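Warum ich beim Frauenfußball keine Verlängerung mehr sehen will

Ich muss mal was loswerden, und wahrscheinlich machen sich damit ein paar Leute in der Kurve bei mir unbeliebt. Am Sonntag stand ich wieder bei Reinholz am Platz, Pokal, zweite Runde, und nach 90 Minuten stand es 1:1. Bis dahin war es ein richtig schönes Spiel! Die Sollthorpe-Frauen haben gepresst wie verrückt, unsere Torhüterin hat zweimal mit den Fingerspitzen gerettet, und der Ausgleich von Rocío Llanos war so ein Schlenzer, für den man gern noch mal Eintritt zahlt. Und dann kamen 30 Minuten, in denen einfach nichts mehr passiert ist. Alle müde, alle vorsichtig, zwei mit Krämpfen am Boden, Rückpass, Rückpass, Einwurf. Am Ende Elfmeterschießen, das hätten wir auch eine halbe Stunde früher haben können.

Ich weiß schon, was jetzt kommt. Die Verlängerung gehört dazu, Tradition, große Dramen, der Opa hat noch von irgendeinem Halbfinale im Regen erzählt. Stimmt ja auch alles. Aber die großen Dramen, an die wir uns erinnern, haben meistens Profis mit breitem Kader gespielt, mit Physios und Schlaftrainer und weiß der Kuckuck was. Unsere Frauen gehen am Montag arbeiten. Unsere Trainerin Jocelyn Ocampo hatte am Sonntag 14 Spielerinnen dabei, davon eine gerade erst von einer Bänderdehnung zurück. Da kannst du nicht groß wechseln, da hoffst du nur noch, dass alle heil vom Platz kommen.

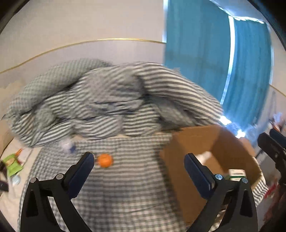
Kariert, grau und weiß.

Mein alter Freund Aníbal Mendes hält dagegen, und er hat früher immerhin selbst Regionalliga gespielt. Er meint, gerade in der Verlängerung zeige sich, wer im Februar anständig trainiert hat. Wer da seine Läufe gemacht hat, soll im Sommer auch was davon haben. Das Argument ist nicht blöd, ich gebe es zu. Nur trainieren eben nicht alle unter gleichen Bedingungen. Der eine Verein hat Kunstrasen und Flutlicht, der andere teilt sich den halben Platz mit der D-Jugend, und um neun geht das Licht aus. In der Verlängerung belohnt man dann vor allem den besseren Platzbelegungsplan.

Mich stört noch etwas anderes. Ab Minute 75 merkst du inzwischen, wie beide Mannschaften anfangen zu rechnen. Lieber kein Risiko, es gibt ja noch Nachspielzeit obendrauf. Gäbe es nach dem Abpfiff gleich Elfmeter, würde die Mannschaft, die spielerisch besser ist, in der regulären Zeit viel mehr riskieren, davon bin ich überzeugt. Elfmeterschießen mag doch keiner, der sich für überlegen hält. (Mendes sagt, dafür würde sich der Außenseiter dann von Anfang an hinten reinstellen. Kann sein. Macht er aber jetzt auch schon.)

Klar, ein Elfmeterschießen ist grausam. Als Trí Khổng, unser Co-Trainer, am Sonntag die Schützinnen eingeteilt hat, haben vier erst mal auf ihre Schuhe geguckt. Aber grausam ist es eben mit frischen Beinen genauso wie mit müden, und mit frischen sieht es wenigstens nach Fußball aus. 147 Zuschauer waren da, und ein guter Teil davon stand in der Verlängerung schon am Bratwurststand.

Fürs Finale würde ich übrigens eine Ausnahme machen. Da kommt danach nichts mehr, da dürfen sie von mir aus spielen, bis es dunkel wird. In den Runden davor, in denen manche schon am Mittwoch wieder ein Ligaspiel haben, finde ich es schlicht unvernünftig.
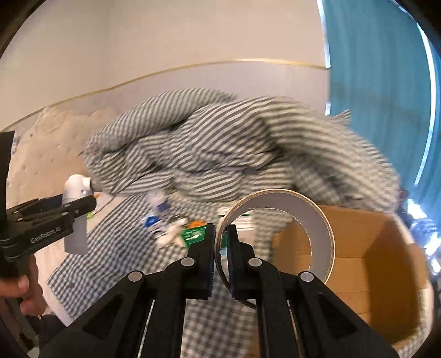
Was passiert mit den zusätzlichen Wechseln, wenn die Verlängerung wegfällt?
Die würde ich in die reguläre Spielzeit vorziehen. Wer genug Leute auf der Bank hat, kann sie dann nutzen, und eine angeschlagene Spielerin muss sich nicht bis zum Schluss durchquälen.

Ingeborg Ruppert aus unserem Vorstand will das Thema beim nächsten Staffeltag ansprechen. Sie rechnet mit ordentlich Gegenwind, vor allem von den Vereinen mit den großen Kadern. Ich fahre auf jeden Fall mit und setze mich in die erste Reihe. Und falls Mendes auch kommt, darf er gern neben mir sitzen und den Kopf schütteln.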